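Rechercher
Rechercher sur le site
OK

La deux centième
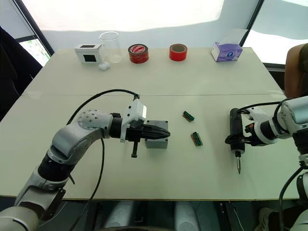

Medrano comptait à voix haute, en espagnol, et tout bas dès que quelqu'un entrait. Il en était à cent onze. Il lui en fallait deux cents avant de fermer l'atelier, deux cents essais complets, avec un début et une fin, que la machine de Trinda avalerait pendant la nuit.

Le travail était simple à expliquer. On prenait les poignées, les bras suivaient. On approchait la pince gauche du petit bloc, on le saisissait, on le portait jusqu'au connecteur, on revenait. Le bras droit tenait le tournevis et attendait son tour. Ensuite on appuyait sur la pédale, l'essai était enregistré, on remettait tout en désordre et on recommençait.

Le désordre comptait beaucoup. Olden, qui dirigeait le projet depuis février, l'avait écrit en majuscules dans la consigne : NE JAMAIS REPOSER LES PIÈCES AU MÊME ENDROIT. Les premières semaines, Medrano les avait reposées à peu près au même endroit, et le modèle avait appris à saisir l'air à cet endroit précis. Il avait fallu jeter douze jours d'essais. Olden n'avait rien dit. Elle avait ajouté les majuscules.

À cent douze, la pince accrocha le bord du bloc et le fit tourner d'un quart de tour. Medrano corrigea du poignet, reprit, posa.

— Celui-là, je le garde ? demanda-t-il.

Quintero était debout près de la table. Il avait la feuille de contrôle.

— Tu as hésité.

— J'ai corrigé.

— Pour eux, c'est pareil. Garde-le. Ils veulent des corrections, maintenant.

Medrano appuya sur la pédale. Il avait été régleur chez Hudent pendant une grande partie de sa vie. Là-bas, une hésitation se payait en rebuts et on n'en parlait pas. Ici on lui demandait de se tromper un peu, proprement, puis de se rattraper. Il trouvait cela plus fatigant que de bien faire. Une vraie erreur vient seule. Une erreur voulue, il faut y penser avant, et la main le sait.

Vers cent quarante, il cessa de penser. C'étaient ses meilleurs essais, Quintero le lui avait montré sur les courbes : le trait s'aplatissait, les arrêts disparaissaient. Medrano avait regardé les courbes poliment. Il y reconnaissait son épaule droite, celle qui avait été opérée, à une petite bosse qui revenait chaque fois que le bras descendait.

— Et ça, avait-il demandé, elle va l'apprendre aussi ?

— Sans doute. Si c'est dans tous les essais.

Il y repensait le soir, dans le bus. Une machine neuve, à Trinda, avec son épaule à lui.

À cent soixante-trois, le tournevis glissa hors de l'axe. Il refit le geste deux fois, sans y arriver, et raya l'essai. Quintero nota l'heure. Ils burent un café dans le couloir. Quintero parla de son fils, qui voulait arrêter l'école, et Medrano répondit qu'à cet âge il réparait déjà des pompes. Cela n'aida pas beaucoup. Ils retournèrent à la table.

Olden passa quand la lumière commençait à baisser. Elle regarda trois essais sans parler, les mains dans le dos.

— Vous posez toujours les connecteurs en biais, dit-elle.

— Vous avez dit de changer.

— Oui. Mais toujours en biais. Essayez droit, de temps en temps.

Il essaya droit. C'était plus difficile qu'il ne l'aurait cru. Sa main tournait la pièce d'elle-même au dernier moment, et il devait la remettre avec l'autre. Il fit les vingt suivants ainsi, en serrant les dents, et Quintero cocha la colonne qui restait vide depuis le matin.

La deux centième fut mauvaise. La pince se ferma trop tôt, toucha le bloc, le poussa d'un doigt vers le bord. Medrano resta les mains sur les poignées. Puis il rouvrit, recula, redescendit plus lentement et le prit.

— On la garde ? demanda Quintero.

Medrano appuya sur la pédale et chercha son manteau.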